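July, late, nearly midnight

Home from Brindbridge. Legs gone. Writing this fast before I forget it all.

We lost. 20 to 18, after being up nine at the half. Still can't get over that. Up nine, their big kid in foul trouble, our bench yelling its head off, and then we come out for the third quarter and can't hit anything. I had two wide open looks from the corner, my spot, the one I shoot from every single morning, and both went off the back rim. Short legs, Coach says. Maybe. Felt more like short brain.

Wait no, 20 to 18 was the second half score. Final was 51-44. See how tired I am.

Bus left at two and we sat outside Halta for ages behind a hay truck. Got there with maybe fifteen minutes to warm up. Not an excuse. But the gym was a steam room and the floor had that dead patch by the scorers table where the ball just dies, everybody who's played there knows about it and I still dribbled right over it. Turnover. Layup the other way. Crowd went nuts.

Crowd was big too. They read the number out during a time out, 1,645, for a summer league game! Last year's final only got 2,436 and that was with the free hot dogs.
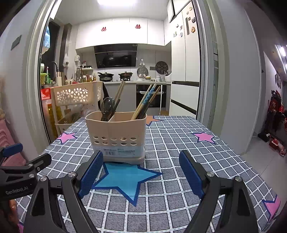

Anyway the fourth. We got it back to four with three minutes left. Shu-fen Hsu was unreal - stole it twice in a row, took a charge from a girl a head taller, got up grinning. Then she fouls out on nothing. NOTHING. Ref was on the wrong side of the play. Huanca came in cold for her and did fine but you could feel the air go out of us. After that we were just fouling and hoping and they made their free throws. All but one I think.

My line: eight points, five boards, four turnovers. Four. Want to keep it to two a game, wrote that down in May and have done it I think twice.

Coach didn't yell. Kind of wish he had. He just said we play Nekard next and they press the whole game, so if we handle the ball like tonight we'll be done by halftime. Then he handed out oranges. Long quiet ride, somebody's music leaking out of there headphones the whole way.

Shu-fen sat next to me and we went over the third quarter. She thinks we stopped cutting. Everybody standing around watching whoever had the ball, me included. She's right, I could see it as soon as she said it. First half we were moving, backdoor, backdoor, easy stuff. Second half we stood there like fence posts.

So, things for practice. Left hand. Catch and look before I put it on the floor. CUT. Ask Coach if we can do the five on seven press drill, the one I hate. Corner threes when I'm tired and not just first thing when I'm fresh, that's probaly the whole problem right there.

Ankle a bit puffy, the left. Came down on someones foot in the second quarter and forgot about it till the bus. Ice on it now. Should be ok. Don't want to tell Mom or she'll have me in the brace again.

Still second in the table if the other game went our way, no one's texted me the score yet. Need to wash the white jersey for Nekard. Need to find the other sock.

Ice is leaking on the bed. Going to sleep.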